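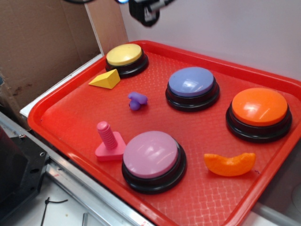
The button tray at the Skellside workshop, with the gripper over the far end.

Button-sorting arm takes shape at Skellside
January 14, 2020

Members of the Skellside shared workshop are building a small robot arm that handles toy pieces on a tray fitted out with colored push buttons. The project is called Gundara and has taken up one end of the long bench for 12 weeks.

The tray holds four buttons with domed caps and four small toy pieces. The plan is for the arm to pick up a piece, carry it to the button that goes with it by color, set it down next to the base and then press the cap. Each press will be logged, so the builders can compare one night's runs with another's.

The group started with wooden blocks and a single button last year. They moved on to odd shapes after finding that blocks were too easy to grip and told them little about how the fingers behaved. The present set includes a wedge, an upright bolt with a screw thread and a crescent. The bolt is the hardest to place because it has to be put down standing.

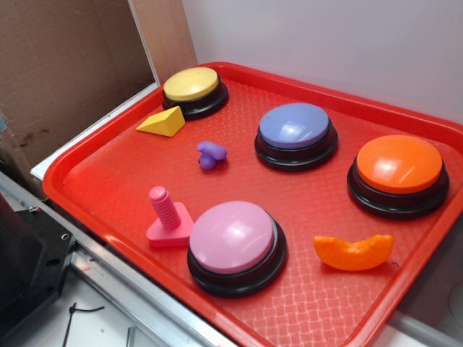 Four buttons and four pieces on the red tray.

Money for the build has come out of the workshop's small projects fund, which allowed $200 for parts. The buttons and the toy pieces used up a minor share of that. Most of the rest went on wiring, fasteners and a replacement motor after the first one stripped a gear in testing. Cardboard and offcuts from the scrap bin have been used wherever they would do.

The arm runs on control software the members call Pappas, written at the workshop and kept on the shared computer by the door. It is guided by hand for now. A member steers the arm through a full run while the software records the motion, and the recordings will later be used to have the arm repeat the job without anyone steering. The group has 26 complete runs saved and wants a good many more before trying that step.

Work this month is on the grip. The two fingers come in from either side and close on a piece between their pads, and rounded pieces have tended to roll away when one pad touches first.

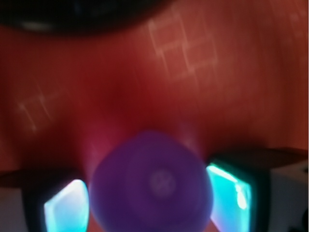

Closing both fingers more slowly has helped, at the cost of longer runs. The members are also testing softer pad material in 3 thicknesses and expect to settle on one by the end of January.

Another open question is how hard to press the buttons. A light press does not always register, and a firm one can push the button out of place, which spoils the next run. Fixing the bases down was considered, but the group would like to be able to change the layout between sessions.

Gundara follows an earlier Skellside build, a pen plotter named Zostov, which still works and is kept on the shelf over the laser cutter. Some of the plotter's code for smoothing out motion was carried over.

Build sessions are open to all workshop members. Anyone wishing to steer a run should sign the sheet on the bench first and read the page on the emergency stop. The parts list and wiring notes are in the project folder on the shared computer.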